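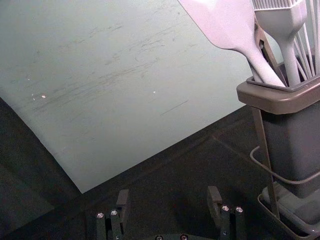
Kasun Mridha replied to my last post that a matt finish can't be cleaned at all, only repainted. I held that view for years. It is half right, and the half that is wrong costs people a lot of paint. A thread on scuffs, scratches and polished patches.

1/ Start with the terms. A scuff is material left on the surface. A scratch is material taken away from it. A burnish is neither: the surface has been rubbed smooth and now reflects light differently. All three look like grey marks from across a room.

2/ Most people treat all three with the same wet sponge. It works on the first, does nothing for the second and makes the third worse.

3/ Test before you do anything. Put a torch flat against the surface so the light rakes across it. A scuff has no shadow. A scratch has a thin shadow on one side. A burnish shows as a bright patch which moves when you move your head.

4/ Then the fingernail. Draw it lightly across the mark at a right angle. If it catches, stop cleaning. You need filler or paint, and water in an open scratch will lift the edges of the film.

5/ Why matt marks so easily: the dull look comes from a rough surface. There is more pigment and filler near the top and less binder to hold it. Rub it and you flatten the high points. Gloss paint has a smooth skin of binder, so dirt sits on top and comes away.

6/ Pale greys and grey-greens are the worst colours to judge. Dark rubber shows up strongly on them, but so does a burnish, and the two look alike under a ceiling light. White is easier. Dark blue is easier still, as scuffs there tend to show up pale.

7/ Order of work for a true scuff, mildest first. Dry white eraser. Damp microfibre cloth. Damp cloth with one drop of washing-up liquid. Melamine sponge last, and only on satin or gloss.

8/ The eraser is underrated. Use a plain vinyl one, not the coloured end of a pencil. Short strokes in one direction, brush off the crumbs, look again with the torch. Two passes and then move on to the cloth.

9/ Melamine sponge is an abrasive. A very fine one, but it removes surface. On matt it will take out the scuff and leave a burnish of the same size. I have seen whole stairwells where every clean patch was more visible than the dirt had been.

10/ Small test from October. I painted one panel with Kikley matt and one with Kedano satin, left both to cure for 720 hours, then marked them with the same black heel and cleaned them with the same cloth and the same pressure.

11/ Satin: mark gone, no visible change under raking light. Matt: mark gone, faint sheen left from the side, nothing from the front. So Kasun is right for anyone who sits beside the wall and wrong for anyone who sits facing it.

12/ I also ran the satin panel to 2,000 strokes with the damp cloth, by hand, over several evenings. Slight gain in gloss, no colour on the cloth. I did not repeat this on the matt panel. It was plainly failing long before that.

13/ Curing matters more than brand. Paint that feels dry overnight is still soft. Wipe it in the first week and you will mark it with the cloth. Leave it four weeks if you can, longer in a cold room.

14/ Touching up. Same tin, stirred properly, small roller. A brush leaves a different texture and the repair shows even when the colour is perfect. Feather outwards with the roller nearly dry.

15/ If the tin is more than a couple of years old, paint corner to corner instead. The wall has shifted in colour and so has the paint, and not by the same amount.

16/ Laminates and coated boards are a separate case. There is no touching up. Use the cloth and the washing-up liquid, then a little isopropyl alcohol on a hidden corner first. If the colour transfers to the cloth, leave the mark alone.

17/ Next thread: filling shallow scratches on flat panels without a raised edge. Drying times for the Forkora filler are still being measured.

Comments

Jasper Boersma
Does the torch test work on textured paint? Mine throws shadows everywhere.

Tripathi fan
Number 9 describes our hallway exactly. Wish I'd read it before buying the sponges.

Kasun Mridha
I accept 11. My desk is beside the wall.

paintpot93
What pressure on the cloth? "The same pressure" by hand over several evenings is not much of a control.

Contact | © 2020 | Back to top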